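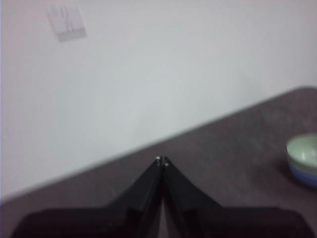
Home | Archive | Notes | Contact

Second arm: what goes in the budget

Posted Mar 13, 2024
Print this page | E-mail this page

The purchase request for the second arm is due before the June budget closes, and I have spent most of the last two evenings on the part of it that is not the arm. The arm is one line. We already run one, we know what it costs, and Linance has held the price for us. Everything bolted to it, plugged into it or worn out by it takes up the rest of the sheet.

Last time we got this wrong. Hiwot Gebremichael put together the original request, and I signed off on it. We listed the arm, the controller and the gripper, and left out fingers, cables, mounting hardware and a table. All of those were then bought in small orders over the year, each with its own shipping charge. So this post is mostly a checklist for me, with some numbers.

Fingers

We use black two-finger grippers with replaceable tips held on by screws. A set of Molurik fingers is $61. On the first arm we went through 8 sets in a year, mainly while tuning the approach height over the table. That is more than I would like, but I see no reason to plan for fewer while two new people are learning the setup. I have put 8 sets in for the second arm as well, for $488. Kidus Derese thinks we should print our own. We tried a few. They flexed under load and the screw holes opened up, and the time spent refitting them cost more than the saving.

Add a box of spare screws. They are small and they roll.

Wrist camera

Same model as the first arm, so that calibration files and mounts carry over. The camera itself is cheap. The cable is what fails, at the connector end, from being bent with every wrist rotation. Two spare cables per arm, and a right-angle adapter. If the focus ring can be locked, lock it and write down the setting. Ours drifted, and we lost a good part of a week's recordings to soft images before anyone compared them with the early ones.

Gripper body

I got two quotes. Erraji is lower by $510, but the finger mount uses a different hole pattern, so our spare fingers would not fit without an adapter plate. The adapter adds length, and the added length changes the reach and the camera view. I am staying with the Vultden. Sharing spares between both arms is worth the difference to us. A lab starting from zero might reasonably choose the other way.

Check the lead time in writing. The sales page said one thing and the order confirmation said another.

Table

A matte top, dark gray if possible. Glossy surfaces give reflections in the wrist camera, and a pale top gives poor contrast with pale objects. The first table was picked for price and had to be covered. Check that the edge will take a clamp, and measure the thickness before ordering the clamp.

Test objects

Nadhirah Yeoh keeps this list. Bowls, cups, blocks, a few cloths. I have allowed $80. It sounds like a lot for kitchen goods, but we buy duplicates so that a test can be repeated after something chips. Keep the receipts together. Finance returned the last claim because a bowl did not look like lab equipment to them.

Time

This does not go on the request form, but it should be planned somewhere. Mounting and wiring took two of us three days on the first arm. Calibration took longer, and I did not keep a proper record of it. Saron Yilma has agreed to log the hours for the second one.

Still open: whether the service contract can cover both arms under one number, and whether the outlet on that side of the room is on the same breaker as the first controller. Etenesh Habte is checking the breaker. I will update the sheet when I hear back on the contract.

Print this page | E-mail this page

This site uses cookies to remember your settings. By continuing to browse you accept their use.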